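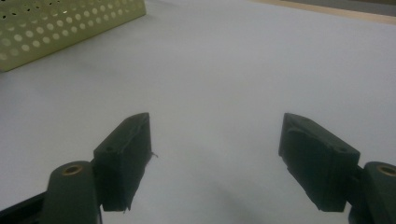

Sorting and folding baby clothes this afternoon, so a thread on how I do it. It's a dull subject, but I looked for this sort of thing a year ago and mostly found pictures of very expensive drawers.

Background first. We moved to Tallthorpe in November and the baby things have been living in bags ever since. Some are outgrown and going to my cousin. Some are being kept. A few are still in use and get washed every other day.

I work at a table. I tried doing it on the bed and everything slid towards whoever sat down. I tried the floor too and my knees objected.

If the table top is at all rough or sticky, put something clean and pale down first. Old sheet, lining paper, whatever you've got. Marks on cream cotton show up much better against white than against wood, and you want to find them before the clothes are put away for two years.

Next thing is something to put them in. I've used cardboard boxes, carrier bags and one of those collapsible fabric cubes. The cube collapsed. What I use now is a plastic basket with holes in the sides, bought from Garilon in the high street when they were clearing their kitchen things.

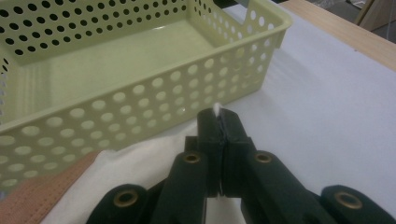 Green basket, nothing in it.

The holes matter more than I expected. Clothes that come off the airer a tiny bit damp will go musty in a sealed box. In a basket with air getting through you have a bit of leeway. I still wouldn't put anything away damp on purpose.

It also has a smooth floor inside, so poppers don't catch. The wicker one we had before snagged two cardigans, and one of those was borrowed.

Wipe the basket out before you use it, even if it looks clean. Plain water and a cloth is enough. Let it dry with the clothes nowhere near it.

Now sorting. I don't sort by size on the label. Labels are hopeless. We have a Hollmann sleepsuit marked 6-9 months that is smaller than a Grarlow one marked 3-6. I lay each thing on top of one that I know currently fits and go by that.

Three piles: fits, will fit, finished with. Stained things go in with the finished pile if the stain is bad and get cut up for dusters. My cousin says she doesn't mind stains but I'm not sending her those.

Folding. For vests and bodysuits, start with it flat, front down, and smooth it out from the middle. Sleeves in. Then the sides in, so you have a long strip the width of your hand.

After that you can fold or roll. I went back and forth on this for ages. Folded ones stack better on a shelf. Rolled ones are easier in a basket, where you're looking down on them and can pull one out without wrecking the rest. 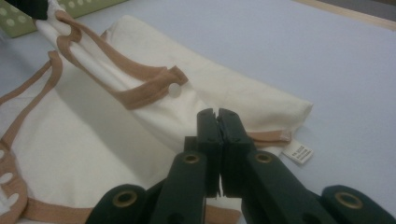

With rolling, keep it loose. If you roll tightly you get hard creases, and on thin cotton they're still there after it's been worn for an hour. Start at the neck and go down, so that the thicker end with the fastenings finishes on the outside.

Anything with binding round the edges needs a bit more care. Binding is often a different weight from the cotton and it likes to curl. I run a finger along it before I start. If the edge is lying right, the rest follows.

Cream things with tan edging, of which we seem to have been given a great many, are worth washing separately the first few times. I had one where the trim colour crept into the cotton. It was faint but it never came out. The next lot went in cold on their own and they've been fine.

I don't iron baby clothes. I know people who do. If something is badly crumpled I pull it into shape while it's damp and hang it from the hem, and by the next morning it will do.

Order in the basket: things for now at the front, next size up behind them. Socks go in a small bag of their own or you will never see them again. Hats on top, where they won't get squashed.

For the things being stored long term I do use a proper box with a lid, but only once everything has been out overnight in a warm room. I write the size and the month on a bit of masking tape and stick it on the short end, where you can read it when the boxes are stacked.

I used to write directly on the lid. Then the contents changed and I had a box that said newborn, crossed out, towels, crossed out, wellies.

Cost, as I was asked last time I did one of these. The basket was 4 pounds. The masking tape was already in the drawer. The lidded boxes were 19 pounds for the set and I don't think they were better than the cheaper ones, although the lids do click shut.

One thing I'd do differently is to start with the outgrown pile and get it out of the house straight away. Ours sat in the hall long enough that some of it drifted back into the wash and I had to sort it again.

Last bit is awkward shapes. Anything that won't lie flat, such as things with frills or a hood, I leave till the end and lay over the top unfolded. There's no point fighting with them.
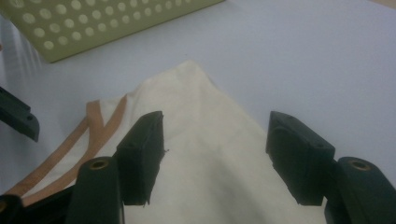 One reply so far says they gave up folding vests altogether and just drop them in the basket as they come off the line, and the baby has never complained. Fair enough. We did that for the first couple of months as well.

The reason I stopped is that I was getting dressed-baby emergencies at four in the morning and could never find a vest in the dark. With them rolled I can put a hand in and get one by feel.

Same person asked whether you can wash the basket. Mine goes in the bath with a squirt of washing-up liquid every few weeks. Fluff collects round the holes, and an old toothbrush gets it out.

Will do a separate thread on muslins if people want one. I've still got the blankets to sort and no idea yet where they're going.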